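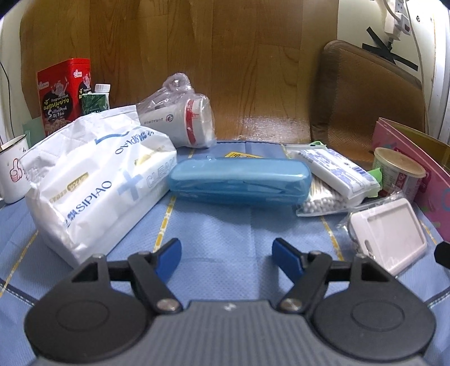 17. September 2026, Werkstatt Atorberg, Tisch am Fenster

Heute den Tisch neu geordnet. Imke Meinecke hat gestern gefragt, wo die kleinen Sachen jetzt liegen sollen, und ich konnte ihr keine richtige Antwort geben. Also schreibe ich es dieses Mal auf, damit wir nicht wieder im Februar anfangen mit der Diskussion.

Das hellblaue Tuch bleibt auf dem Tisch. Ich habe es am Morgen glatt gezogen, es hat eine Struktur, in welcher die Krümel gerne hängen bleiben, deshalb bitte ausschütteln und nicht nur mit der Hand wischen. Unter dem Tuch ist die Platte an einer Stelle zerkratzt, das ist alt und muss man nicht melden.

Das blaue längliche Etui liegt quer und vorne. Es ist durchscheinend, aber man erkennt von aussen nicht gut, was darin ist. Guadalupe möchte einen Aufkleber auf den Deckel machen. Ich bin dagegen, der Deckel glänzt so stark, dass die letzten Aufkleber nach wenigen Tagen abgegangen sind. Vielleicht ein Anhänger? Noch offen.

Hinter dem Etui liegt das gelbe Flache mit der dunklen Schrift. Es soll dort bleiben, bis Guadalupe entschieden hat, ob wir es behalten. Heute habe ich es nur ein Stück nach hinten geschoben.

Taschentücher: die grosse weisse Packung (SIPIAO, mit dem CLEAN auf der Hülle) kommt auf die linke Seite. Sie liegt bei mir schräg, weil sie gerade nicht neben den Becher passt. Im Schrank haben wir noch 11 Packungen, ich habe es in die Liste eingetragen. Wer die letzte aus dem Schrank nimmt, schreibt bitte an Imke. Die Bestellung geht über Prololitz und dauert jedes Mal länger, als man denkt.

Der weisse Becher mit dem roten Daumen nach oben steht ganz links. Er gehört auf diesen Tisch und nicht in die Küche, auch wenn er in der Küche immer wieder landet. Ich habe ihn heute von dort zurückgeholt.

Dahinter das blassgrüne Teil und daneben der hohe rote Behälter. Der rote soll immer hinten stehen. Vorne habe ich ihn zweimal mit dem Ellbogen umgeworfen, und er macht dabei einen Lärm, dass die Leute von Zamudio aus dem Nebenraum gekommen sind.

Masse für das neue Regalbrett: Breite 130 cm, Tiefe 23 cm. Ich habe zwei Mal gemessen. Beim ersten Mal hatte ich das Massband am falschen Ende angelegt, die Zahl auf dem Zettel an der Tür bitte nicht benutzen, der Zettel ist falsch. Imke fragt bei Trulamon an, ob sie das Brett fertig zuschneiden können. Sonst mache ich es selber, aber nicht diese Woche.

Noch nicht gelöst:
- Kabel hinter dem Tisch. Sie hängen zu tief, beim Fegen bleibe ich jedes Mal daran.
- Lampe. Die linke flackert, wenn jemand die Tür schliesst. Ersatz ist nicht im Haus.
- Platz für die Scheren. Guadalupe sagt Schublade, ich sage Haken an der Wand.

Um 12 Uhr war Guadalupe Jaramillo kurz hier und hat die Ordnung angeschaut. Sie findet es links zu voll. Das stimmt wohl, aber rechts brauche ich Platz für die Hände. Wir lassen es bis Ende der nächsten Woche so und schauen dann, was gewandert ist.

Nachtrag, am Abend: Schlüssel vom Schrank hängt jetzt am zweiten Haken, der erste ist locker.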